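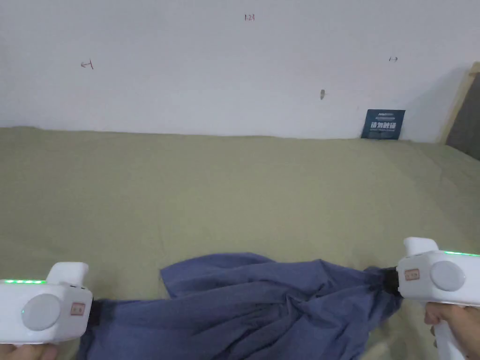

Trurlow House Linen and Laundry Team

Thursday's folding session: what we got through

Well, we did it! The spring linen sort is finally under way at Trurlow House, and I spent most of Thursday in one of the upstairs bedrooms with a sage-green sheet, a blue towel and more creases than I ever want to see again.

If you missed the April notice, we're going through everything in the cupboards before the summer guests start arriving. That means every sheet, towel, pillowcase and duvet cover in the building gets shaken out, looked over and folded the same way, so that whoever opens the cupboard next can find a double sheet without pulling out nine singles first (I speak from bitter experience). Adelmo Donati has been through the old stock book and it lists 2163 pieces. I thought he was joking. He showed me the page.

We're folding on the beds this year - the trestle tables in the laundry are just too narrow for anything bigger than a hand towel, and my back has never forgiven me for last time. A bed gives you room to spread the thing out, find the corners and smooth it with the flat of your hand before you make the first fold.

Towels are going in thirds lengthways, then in half, then in half again. I know some of you are firmly in the rolling camp, and I did hear you out at the meeting, but the Felstead annexe shelves are shallow and rolled towels fall off them. Thirds it is! 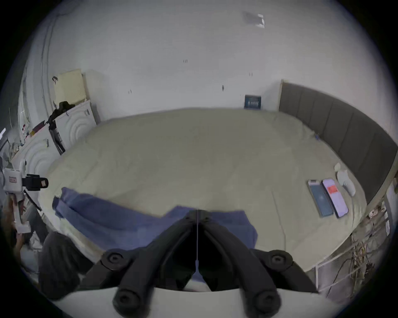

The other thing that came up was crumpled towels. Please don't try to fold one straight from the heap. Drop it on the bed, open it out, chase the wrinkles towards the edges and then start. It takes a few seconds longer and the pile stands up properly afterwards. Fares Awwad did a whole stack this way after lunch and you could have put a spirit level on it.

Anything thin, frayed or stained goes in the rag bag by the door. Pale bedding is worth holding up to the window first, as marks hide in it terribly well. We've set aside 75 towels for rags so far, mostly from the Akinola rooms, and the new ones are on order.

We still have the whole of the top floor to do, plus the blankets, which I'm trying not to think about. Next session starts at 10 in the morning, same corridor, and there'll be tea. If you can only manage an hour, come for an hour - it all helps. Put your name on the sheet outside the laundry or catch me on the stairs.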